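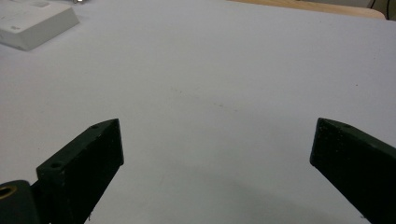

A white tabletop with a matte finish.

Cleaning and Care of Matte White Work Surfaces
By Wyn Prydderch, Facilities Notes, 17 April 2022

The surface replacement program on the second floor is complete, and the most frequent question since then has concerned cleaning. Matte white tops behave differently from the gloss tops they replaced. Gloss sheds a fingerprint with one dry wipe. A matte face has a fine texture that holds skin oil, pencil graphite and the residue of whatever was used to clean it last. Most of the gray patches reported to this office were residue.

The cause in 36 of the reports was the spray polish left over from the old tops. It contains silicone. On gloss it evens out and disappears. On matte it fills the low points of the texture, and the filled areas reflect light differently from the rest. Adding more polish makes the patch larger. Please return any remaining bottles to the supply room on the ground floor, where they will be kept for the reception counter only.

The routine method is as follows. Mix neutral detergent with warm water at one part to 200. Dampen a microfiber cloth, wring it until it no longer drips, and wipe in straight overlapping passes from the far edge toward you. Follow with a second cloth dampened in plain water, then a dry one. The rinse pass is the one people skip, and detergent left to dry produces the same dull bloom as the polish, although it washes off more easily.

For ballpoint and marker, use 70 percent isopropyl alcohol on a folded white cloth. Press for a few seconds, lift, and turn to a clean part of the cloth before pressing again. Rubbing spreads the dye outward. Rinse with plain water afterward. Do not use alcohol on the edge banding, where it softens the adhesive along the seam. Two desks in the north bay already have lifted banding and are waiting for repair.

Melamine foam sponges remove nearly everything and should not be used. They are a mild abrasive. Peiyu Xu ran a test on an offcut, giving one half a daily wipe with foam and the other half the routine method. The foam half had a visible shine when viewed at a low angle, and a matte finish cannot be restored once it has been polished this way. Scouring powder and the green side of a kitchen sponge do the same thing faster. The offcut is on the shelf beside the supply room door for anyone who wants to compare the two halves.

Heat is a separate matter. The tops are not rated for direct contact with kettles, soldering stands or glue guns. Use the cork mats. If a mat is missing from your bay, Azlan Menon has spares in room 403.

Lighting accounts for several of the remaining complaints. Under the overhead panels a white surface shows soft shading that moves when you move, and this can be mistaken for staining. To check, look at the mark from the opposite side of the table. A stain stays where it is. If it does, clean the area once by the routine method, let it dry fully, and look again before reporting it.

Old polish can be removed, though it takes time. Use the detergent at double strength, leave the damp cloth flat on the patch for five minutes, wipe, rinse and dry. Three or four rounds are normal. Akihiko Maruyama has cleared most of the east bay this way and has asked that people leave the remaining tables to him — two were treated with glass cleaner in the meantime and had to be started over.

Cloths are now sorted by color. Blue is for tops, yellow for sinks and taps, red for floors. Used cloths go in the lidded bin and are washed without fabric softener, which leaves a coating of its own.

Report lifted edges, chips and burns to Finbarr Rafferty with the desk number. The next full inspection is in November.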